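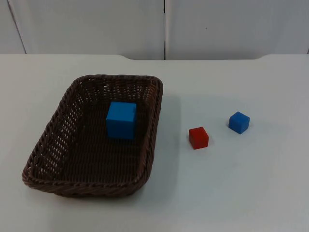
Esmont Play Library, Blocks and Baskets Group

README for the Brelwood sorting set

Welcome! This folder goes with the Brelwood set, our favorite thing to lend out, and it covers the cards, the block list and the notes people send back. The set is tiny (a woven brown basket, a large blue cube, a small blue one and a small red one) and it's amazing how much sorting you can get out of it!

What's in the folder
cards.txt: 200 prompt cards, one per line, such as "put the big blue one in the basket" or "leave only red on the table"
notes.txt: comments from 17 borrowers
rules.txt: the 2 games we play most, Big One Home and Same Color Out

Setting up
Put the basket on a plain light table with the blocks to its right. Start with the basket empty, or with the large cube already in it for the harder cards. Cards 1 to 11 use color only, so begin there with younger kids. Size words come in after that.
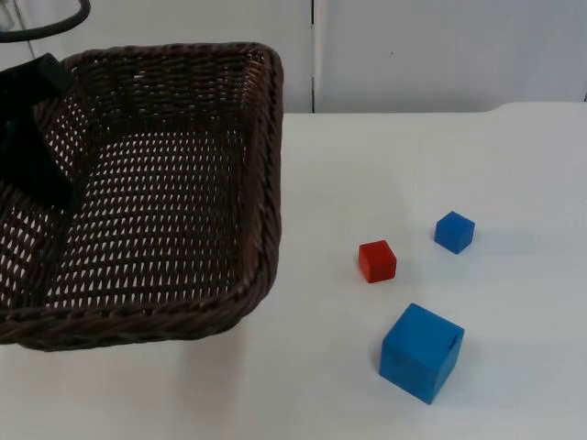

Ro-un Yeon: Could "small blue" come before "big blue" in the deck? We played it in that order all through August and the size cards went much faster.

Love this, and it's going into the next version of cards.txt. If you reorder the deck at home, please keep the old card numbers so that notes.txt still matches.

Known gaps: no cards yet for stacking, and card 17 repeats card 2.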